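Elow Table Oil is a hard-drying oil for dining tables, desks and counters that get used every day. It soaks into bare wood, dries to a low sheen and can be patched in one spot without redoing the whole top. It comes in clear, oat and dark brown.

We make it in small batches at the Prundale shop, where it replaced the old Temba finish in November. If you have a top that was done with Temba, you can put Elow straight over it after a light sanding.
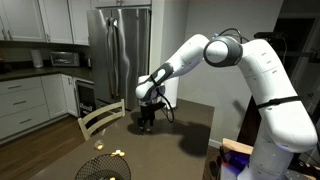
*Photo: Awuor Shemweta / Prundale*

## What it is for

Use it on solid wood and on thick veneer. It works well on oak, walnut, ash, beech and maple. Pine will take it, but pine soaks up oil unevenly and the dark brown can look blotchy, so try it on the underside first. Teak and other oily woods need a wipe with solvent and a longer drying time.

It is not suitable for outdoor furniture, floors, or tops that already have varnish or polyurethane on them. Oil sits on top of those and stays tacky. Strip them to bare wood or choose a different product.

## Sizes and coverage

| Size | Covers, two coats | Item |
|---|---|---|
| Small can | one side table or a desk top | Elow 26 |
| Large can | one dining table, both faces | Elow 333 |

Rough or very dry wood uses more. Cans from the same batch match in color, and the batch number is on the lid. Order enough for the whole job if you are using oat or dark brown.

## How to apply it

1. Sand the top to 180 grit, with the grain. Going finer closes up the surface and the second coat won't soak in.
2. Vacuum, then wipe with a dry lint-free cloth.
3. Stir the can well. The color settles at the bottom, and shaking puts bubbles in it.
4. Spread a thin coat with a cloth or a white pad. Leave it for 15 minutes.
5. Wipe off everything that is still wet. This is the step people rush – oil left in pools turns gummy and has to be scraped.
6. Let it dry overnight and put on the second coat the same way.

Light use is fine after two days. Keep water, hot dishes and tablecloths off it for two weeks while it hardens.

Used cloths can catch fire by themselves as the oil dries. Lay them flat outdoors or soak them in water before you throw them away. Don't leave them bunched up in a trash can.

## Living with an oiled top

Wipe spills when you see them. A damp cloth with a little dish soap is enough for daily cleaning. Skip spray cleaners with ammonia or bleach, and anything with a scouring side.
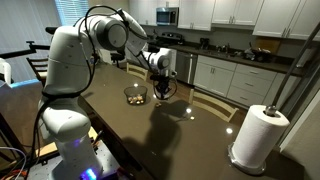 White rings from cups usually come out with a small amount of oil on a pad, rubbed in for a minute and wiped dry. For a scratch, sand just that area, feather the edges and put on one thin coat. On the dark brown, a repair can look a shade lighter at first and may need a second coat.

Most tables want a fresh coat once a year. Desks can go longer. If water no longer beads on the surface, it's time.

## Storage

An opened can keeps for six months with the lid pressed down tight. If a skin forms, cut it out and strain what's left. Throw the can out if the oil has gone thick like syrup. Don't let it freeze.

## Ordering

Sold at the Prundale shop and by mail. Pickup is also available from our counter in Prenstead, which stocks clear and oat only – dark brown has to be ordered ahead. Sample packets come in all three colors, enough for one test board each. Unopened cans can be returned within 30 days.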